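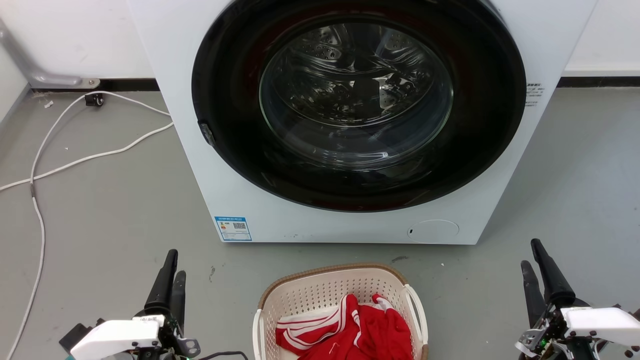
Recording laundry demos that your policy can learn from

April, by Orysia Kravchuk

Search this site Type a keyword

I've been recording loading demos for our two-armed setup for a good while now, and I keep getting the same message from people starting out: "We have hours of teleop and the policy still just hovers in front of the washer." I've been there! So this is how I do a laundry session from start to finish, with the settings I use and the mistakes I made before I settled on them.

I'm assuming you already have arms that move when you tell them to and a head camera that records. If you don't, Vitalii Kostiuk's bring-up notes for Skindora are the place to begin, and you can come back to me afterward.

Step 1. Decide what one episode is

Write it on paper before you touch anything. Mine says: starts with the washer door closed, drum empty, one garment in the basket, both grippers out to the sides of the basket. Ends with the garment in the drum, the door closed, and both grippers back where they began.

That's one episode. It's tempting to record the whole basket in one go (I did, for weeks) but a single long recording is miserable to fix when something goes wrong near the end. One garment, one file.

Step 2. Put the basket where both arms can get to it

Directly in front of the machine works best for me, close enough that the arm doesn't have to stretch to reach the drum, but with enough space for the door to swing. Open the door by hand once and check that it clears the basket. Then check it again with the grippers raised, please. I have scraped a finger on a door rim and it was not a fun afternoon.

Basket with an open handle on the side? Good, keep it. You can use it later for "pull the basket closer" episodes. I turn mine a little between episodes so the policy doesn't decide that handles only live on the right.

Step 3. Pick clothes that show up

Start with something bright. A red jersey with white stripes against a pale basket is lovely to work with, because you can see every fold when you review the footage and the edges of the cloth are easy to find. Dark socks can wait until week two!

Crumple it differently every time. Lift it, drop it, don't arrange it. Tetteh Quansah went through my first batch and told me that I'd been folding the sleeve under in nearly every episode without noticing, and sure enough the policy went looking for that fold and got stuck when it wasn't there.

Step 4. Look at the floor through the head camera

Stand-up eyes miss things. Pull up the live view and look for cables, plugs and bits of fluff. Loops of white cable beside the washer are fine if the base stays parked, but if your robot drives, get them behind something or tape them down first. Small scraps on the floor I mostly leave alone. Real floors have them.

While you're in there, look at the glass in the door. Overhead lights reflect in it, and the shine moves when the head moves. I leave the lights on as they are and record some episodes with a different lamp, so the shine isn't always in one place.

Step 5. Warm up, then record

Do 8 practice runs and throw them all away. Yes, all of them, even the pretty one. Your hands are still learning and it shows in the data as little stops and starts.

Then I record 30 episodes per session, in this order:

- 12 plain ones, garment near the middle of the basket
- 8 with the garment pushed against one side
- the rest with something slightly off, such as a sleeve hanging over the rim or the basket turned

Move at an even pace. If you miss the latch on the door, back off and try again without cutting the recording. Those second tries are worth a lot, and I label them "recovery" so they're easy to find.

Step 6. Label while you still remember

I use Nazarenko for this, our little in-house tagging tool, but a spreadsheet does the job. Each episode gets four labels: which hand grasped the garment, whether anything dropped, whether there was a recovery, and keep or toss. Do it right after the session. I once left a batch until after lunch and had to rewatch the whole lot.

Our keep folder is at 3,707 episodes as I write this, counting the towel ones Tassanee Pongsiri recorded over at Flisum.

Step 7. Train something small early

Don't wait for the big dataset. Train on your first session overnight and watch what it does at the door. Mine reached for the printed label beside the door the first time, over and over, so I went back and recorded more door openings with the head at different heights. That sorted most of it.

Next page I'll get into unloading, which has its own headaches (cloth sticking to the top of the drum, mainly).

Last updated: April, added the note on recovery labels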